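The Slow Books of Ottavio Marras

The first novel by Ottavio Marras was refused by 17 publishers. He kept all the letters in a shoe box, and when I visited him in Nolcombe he put the box on the kitchen table before he even offered me coffee. "You should read these first," he said. "Some of them are better written than the book."

I don't agree with him. The Salt Clerk is a short novel, 212 pages, and it tells the story of Costa, a man who weighs salt in the harbor of Grikura and writes down the numbers for a company he has never seen. One morning the numbers in his book are different from those he remembers. He says nothing to his wife. From this small lie comes everything else – the debt, the quarrel with his brother, the long winter in which the harbor stays closed.

Marras was himself a clerk for 22 years, and he writes about office work with a patience I have rarely met in fiction. A page can pass in which Costa only sharpens a pencil and listens to the stairs. Some readers will leave him there. I was nearly one of them, and I am glad that I stayed until the brother arrives.
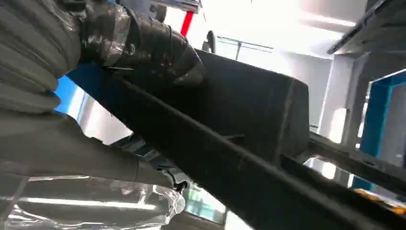 Black tape and a dark panel, with a dusty ridge running across it.

His second book, Zoleck, came out this October and it is a harder one. The title is the name of a town where the trains no longer stop. A teacher, Irena, goes back to sell her mother's house and finds that her old pupils are living in it. They are polite to her and they give her the smallest room. The middle chapters are too long, and there is a dream about a well that I would have taken out. But the dinner near the end, where Irena is asked to pay for her own soup, is the best thing he has done.

He is now working on the third. He has 300 pages by hand, in blue notebooks, and he expects to throw away half. When I asked what it was about, he looked at the window for some time.

"A man who sells umbrellas," he said. Then he asked me if I wanted more coffee, and went to wash the cups.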